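Riseck Program on War Powers and the Public
Second progress report to the Olaniyan Fund

Dear friends at the Fund,

It has been six months since our last letter, and I have been putting off starting this one, mostly from having too much to say. The project is in good health. We are behind on one piece of it, ahead on another, and we have spent a bit less than we planned, which I will get to near the end for those of you who skip straight there (I know at least one of you does, and I don't mind).

For newer board members, a short reminder of what you are paying for. We set out to learn how ordinary voters think about the use of force abroad when Congress has not voted on it, and what they expect from their own representative when a president acts first and explains later. Polls on this come out every time there is a crisis. They tend to ask one question, "do you support or oppose," and they ask it in the week when feelings are running highest. We wanted to hear people reason about it at length and in a quiet stretch, with time to change their minds and change them back again.

The listening sessions

We have now finished the sessions in Cevier and are partway through the ones in Pirevero. In all, 624 people have sat down with us for an evening. Our goal for the full grant is 1,000, and I am confident we will get there, although later than the spring date we gave you. Pirevero has been slow. We lost our first meeting hall to a roof repair, and then the high school let us in but only on Monday nights, which ran straight into the county's own budget hearings. People there care a great deal about the budget hearings. We have since moved to the library and attendance has come back up.

Each session runs the same way it did in the first round. People get a two-page background sheet on the War Powers Resolution, the 60-day clock, and what Congress can and cannot do about money once troops or aircraft are committed. Then they talk in small groups for most of an hour before anyone from our staff says much of anything. We rewrote the background sheet once, over the summer, after several people told us it leaned toward Congress. I reread it with that complaint in mind and I thought they had a point. The old version described every president's action and then gave the objection to it. The new one gives the president's stated reason first, in the White House's own words wherever we could get them, and then what members of both parties said in reply. I have not heard the complaint since.

What we are hearing

Please treat all of this as early. We will not publish until the Pirevero sessions are done and coded.

The first thing that strikes me, reading the transcripts back to back, is how little people sort themselves by party once the talk gets past the first ten minutes. In the opening minutes they do, very much. Someone says a president's name and the room divides. After that they start asking each other practical questions. Who would be sent? How would we know it was over? Is an air campaign a war? That last one has eaten up more time than any other single question, and we have had veterans on both sides of it in the same room. One man in Cevier said that if somebody dropped a bomb on his barn he would not need a lawyer to tell him what to call it. The woman next to him, who had served in the Air Force, said she understood that but that a promise not to send ground troops had meant something very real to her family.

The second is consistency. People want it and they are unhappy not to get it. They ask why one country's suffering brings a response and another's brings a statement. What interested us was that very few of them wanted the same response everywhere. They wanted to be told the rule, or be told plainly that there wasn't one. Several groups got angrier over vague speeches than over the decisions themselves.

The third I had not expected. Most people who took part did not know how their own House member had voted on the last authorization that came up, and a good many assumed there had been a vote when there hadn't. When they learned that a member could go through a whole term without being recorded either way, that bothered hawks and doves alike. If I had to guess at the headline of our final report, it would be in there somewhere.
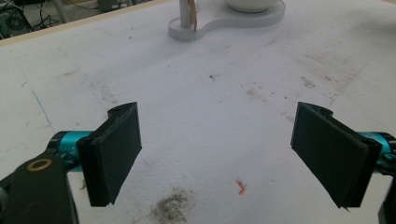

The archive of constituent letters is the piece on which we are ahead. As you'll recall, two former members agreed to let us read their incoming mail on military action, with names and addresses removed, and we have now read and logged 3,411 letters, postcards and printed-out emails. Szu-yu Cheng has run this from the start and deserves nearly all of the credit. She set up the coding scheme, trained the student readers, and had the good sense to have every tenth letter read twice by people who didn't know it had been read already. Agreement between readers was poor in the first month and is now good enough that I am comfortable showing it to outside reviewers. Szu-yu prefers paper for the first reading and the screen for the second, and I've stopped arguing with her about it, as her way is faster.

What the letters give us that the sessions can't is time. We can watch opinion in one district move over a period of weeks, as a limited strike turns into a longer commitment. Mail in the first days is short and strongly worded and much of it follows a form provided by one group or another. The longer, personal letters arrive afterward. They come from parents, from reservists, from a surprising number of retired schoolteachers, and they nearly all ask the member to say something in public. Few of those writers got an answer that addressed their question. We are being careful about how we describe that, out of fairness to the two offices that trusted us with their files, and we have promised both former members a look at the draft before it goes out. They will not have a veto.

Where we are behind

The interviews with congressional staff are late. We had hoped to have a dozen done by now and have finished 6. Staff are busy, and the ones who handle defense matters are also the ones most wary of talking, even without their names attached. We tried a shorter interview, thirty minutes by phone, and that has helped. We also wrote to people who left the Hill in the last few years, who are a good deal freer with their opinions and, I should admit, with their memories. I would like to keep those two groups separate in the report.

I considered asking you to let us drop this part and put the money into more sessions. After talking it over with the team, I'd ask you to let us keep going. The public side of our study will keep raising the question of why members avoid these votes, and it would be a thin report that never asked anyone who worked for one.

Money

We are under budget on travel, mainly from the delay in Pirevero, and slightly over on transcription, where rates went up in June. The two very nearly cancel out. I am not requesting any new funds. I am asking for permission to move part of the unspent travel line into student wages so that the letter readers can stay on through the end of the school year. The full table is in the attachment, along with a revised calendar.

Next six months

We plan to finish the Pirevero sessions, close out the letter archive and begin writing it up, and do as many staff interviews as we can get people to agree to. I would also like to hold one open evening in Cevier to bring our early results back to the people who gave them to us. A number of them have called the office to ask what became of it all, and I think they are owed an answer before the journals get one. If any of you would care to come, we would be delighted to have you - the coffee is weak but the company is very good, and you would hear more in two hours than I can fit into a letter of this length.

With thanks, as always, for your patience and for reading to the bottom of the page.

The Riseck Program office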